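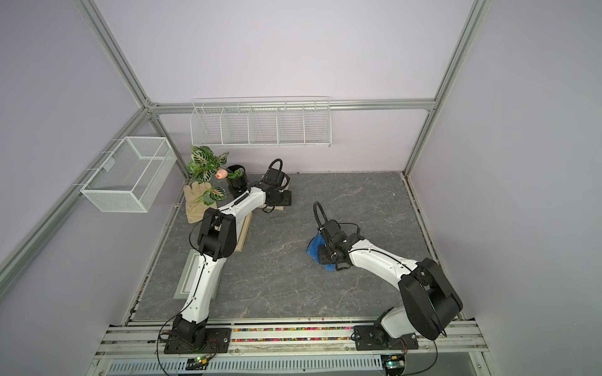

Tillov Study Guide Index: Progress Report to the Prullell Fund

Print | E-mail this page

Prepared by Jhair Arboleda, project lead
Sunday, July 27, 2025

1. Scope of the period

The report covers work on the Tillov index from February to the present. The index lists published study guides, plot summaries and critical notes for stage plays, with one record per play and one link per guide. Novels and poetry remain outside the grant. Screenplays are accepted only when the same text was first staged.

2. Records completed

The grant agreement set a target of 500 play records for the first year. At the close of the period 400 are complete and open to readers. A complete record holds the title, author, year of first production, number of acts, cast size, and at least one checked link to a guide. Records with a title and author only are held back and do not count toward the target.

One-act plays took longer than planned. Many guides treat them in groups, under the name of the collection, and the link has to point to the right section of a longer page. The record format was changed in the spring to allow a section note after the link.

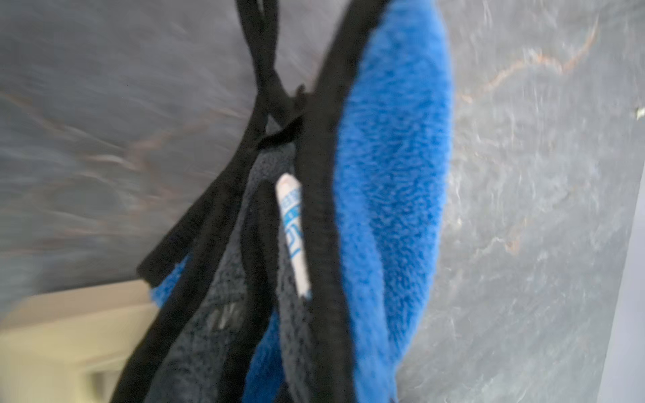

Blue and gray fleece cloth with black edge binding.

3. Guide types

Each link now carries one of four labels: full study guide, short summary, character list, or review. The earlier label "analysis" has been dropped. Two editors using it on the same pages agreed too seldom for it to be of use. Pages that had carried it were read again and moved to one of the remaining labels, in most cases "full study guide."

Translated plays raise a separate problem. A guide may follow one translation closely, quoting lines and scene breaks that a reader with a different edition will not find. The translator's name is now entered beside the link where the guide gives it. Where the guide gives none, the field is left blank and the record stays open to correction.

4. Link checking

The Nododau script visits every link once a week and reports pages that have moved or no longer load. It cannot tell whether a page that loads still holds the guide. Roughly 200 links were 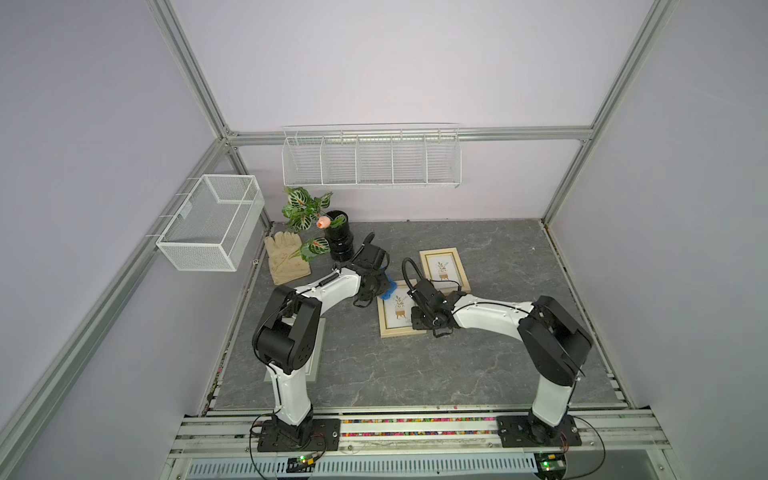 replaced or removed during the period, most of them following a change of address at the host site. Where a guide has been placed behind a subscription, the link is kept and marked "paid."

The script still reports false errors on pages that load their text slowly. A longer wait time has been set and the weekly run now finishes on the second day.

5. Title matching

Readers often search for a play by a shortened or mistaken title. The Kuo table pairs these variants with the correct record. It handles dropped articles, spelled-out numbers and common misspellings. It does not yet handle plays that share a title, for which the reader sees an unsorted list. Sorting by year of first production is planned.

History cycles and multi-part plays are entered as a single record, with the parts listed beneath. Guides to one part are attached to that part.

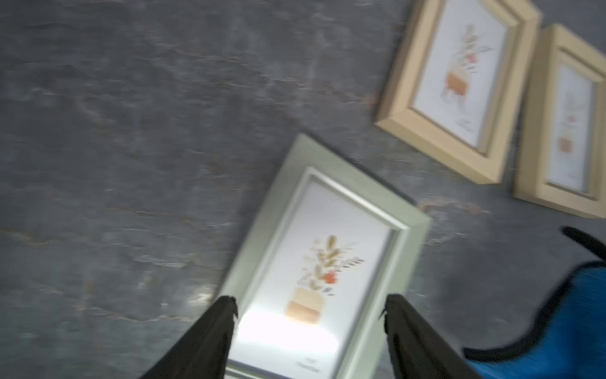
Pale sage-green picture frame on a dark gray marble-patterned surface.

6. Spending

Editorial hours are in line with the budget. Hosting came in under the planned amount and the balance is carried forward. No transfer between budget lines is requested.

7. Work remaining

- Complete the outstanding records, with priority to plays set for high school courses.
- Add sorting for shared titles to the Kuo table.
- Recheck all links marked "paid."
- Write the editor's manual, of which 3 chapters are in draft.

The fund's approval is requested for the changed record format described in section 2, as it departs from the format attached to the agreement. Sample records in both formats can be sent on request.

Print | E-mail this page

This site uses cookies to remember your search settings. By continuing to browse you accept their use. Accept | Cookie settings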